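Machines and Everyday Work
Session 2 - Laundry
Course notes, Sieglinde Lenz
Granthorpe, Aug 11, 2025

Read before the session: Kwon, chapters on grasping and on soft materials. The part on walking robots can be left for later.

Last session dealt with floors. A vacuum robot does well because the floor is flat, the dirt is small and a missed patch does no harm. Laundry has none of these advantages, and it is still the chore people most often say they would hand over to a machine.

Start with what the job contains. Someone takes a garment out of a bin or basket, finds out what it is, gets hold of it in a useful place, spreads it, folds it and puts it on a pile. Washing and spinning have been done by machine for a long time. Everything on either side of the drum is still done by hand in nearly every home.

The trouble is shape. A mug looks like a mug from any side. A shirt in a heap can lie in more ways than anyone could list, and each time it is touched it takes up a new one. Most of it is hidden under itself. A person feels for the collar or a cuff without thinking much about it. A robot has to pick out an edge from the camera picture, decide whether it is a real edge or only a crease, and close on one layer or two.

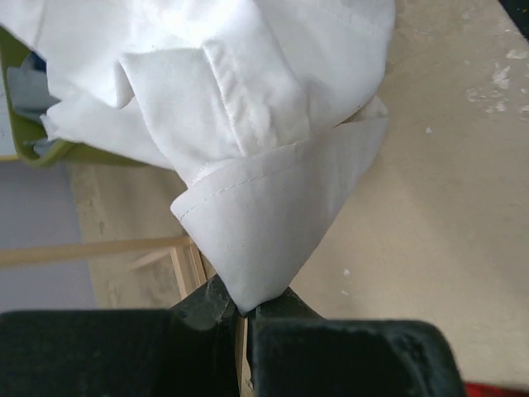 Cuffs and collars are good places to begin. They are stiffer than the rest, they have stitching that a camera can find, and they tell the machine which end of the garment it is holding. The usual method is to lift by one such point, let the cloth hang, and look for a second. Two arms make this much easier. With one arm the table has to do part of the work, and the cloth is dragged flat.

Speed is the other matter. In our own trials on the Fukik arm we logged 691 attempts at taking one shirt from a bin and laying it flat. The time limit was 60 seconds for each. A person needs a few seconds and can talk while doing it. The log is on the course page - please read the failures as well as the successes.

On the shop floor the picture is mixed. Zestetti, the linen firm we visit in August, feeds flat sheets through a folding machine all day. Staff still clip the corners in by hand. Sheets are all one shape, and mixed clothing goes to a separate table with people at it.

For the next session
Watch someone at home fold a shirt. Write down where each hand goes first and when it lets go. One page is enough.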